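Section 3. Placing, levelling and first use of the table

Please read this section before you stand the table on its legs. The assembly of the Brusen frame is explained in Section 2, and it must be finished and tightened before you continue. If your table was delivered with the Bakos top already mounted, you can begin from step 4.

3.1 Choosing the place

The table can stand on timber, tile, concrete or short carpet. Thick carpet is not suitable, as the feet will sink in it unevenly and the table will need levelling again and again.

Leave a space of 10 cm between the table and the wall. The cable tray opens to the rear and it needs this space for the cover to swing down.

Do not place the table directly against a radiator or under an air conditioner outlet. Keep it also away from a window with strong afternoon sun if you have no blind or curtain. The colour of the top is stable, but the edge glue does not like to be heated every day for many years.

Note: The place should be decided now. Moving the table after levelling is possible, but the levelling must then be repeated.

3.2 Mounting the top

You need: the bag of screws marked B, a Phillips screwdriver, a soft blanket and a second person.

1. Put the blanket on the floor and lay the top on it with the good side down. Check that there is no screw or staple under it.

2. Lift the frame with the second person and lower it on the top. The crossbar with the Skollora label goes to the rear.

3. Move the frame until its holes meet the holes in the top. Put in all the screws by hand first, and only then tighten them, going from one corner to the opposite corner.

CAUTION: Do not use an electric driver for the last turns. The inserts in the top can be pulled out and this is not covered by the warranty.

4. Turn the table on its feet. The complete table weighs 57 kg. Two adults should lift it by the frame, never by the edge of the top.

5. Keep children and pets out of the room during the turning.

3.3 Levelling

Each leg has a Clurker foot which can be screwed in or out by hand. To the left makes the leg longer, to the right makes it shorter.

1. Screw all feet completely in.

2. Put a spirit level along the front edge and read it. Lengthen the lower side until the bubble is in the centre.

3. Turn the level and do the same from front to rear.

4. Press lightly on every corner. If one corner moves, lengthen the foot under this corner by a half turn and check again.

5. Tighten the lock nut on each foot with the flat spanner from the bag. Hold the foot still while you do this, otherwise it turns together with the nut.

CAUTION: Do not screw any foot out more than 30 mm. The thread needs the remaining length inside the leg. For a floor with a larger slope, please ask your dealer for the long feet.

3.4 Arranging the light

The top has a matte finish so that it does not throw the light back in your eyes. A badly placed lamp can still be tiring, mostly from the shadow of your own hand. The following is a recommendation only.

1. Sit in your usual position and switch on the lamp you will work with.

2. If you write with the right hand, place the lamp on the left. If you write with the left hand, place it on the right.

3. Put a small thing with straight sides near the middle of the top and look at its shadow. A narrow, soft shadow is comfortable for most work. If the shadow is long and hard, raise the lamp or turn it a little to the wall.

4. Repeat the check in daylight, with the blind open and with the blind closed.

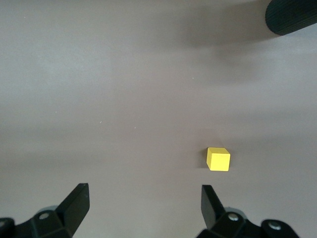 Matte grey tabletop with light coming from the right. The soft shadow lies at the left of the yellow cube.

Note: On the grey top, a warm lamp can give the surface a slightly different tone than it has in daylight. This is normal for the finish and it is no reason for a complaint.

3.5 Cleaning before first use

1. Wipe the top with a soft cloth and lukewarm water. A drop of dish soap is allowed.

2. Dry it with a second cloth. Do not leave water standing at the edges.

3. Do not use polish, wax or scouring cream. They make shiny spots on a matte surface, and these spots cannot be removed.

Put a mat under hot cups and under any device with rubber feet. Some kinds of rubber leave a mark after long contact.

3.6 After the first weeks

Check all the screws of the frame again after 10 days of use, and then every April or whenever the table was moved. If a screw does not hold any more, do not put glue in the hole. Order the repair insert, part 3 in the list at the back of this guide.

To register your table for the extended warranty, send the card to Skollora before 31st December of the year in which you bought it. Keep the receipt together with this guide.

Continue with Section 4, Cable tray and accessories.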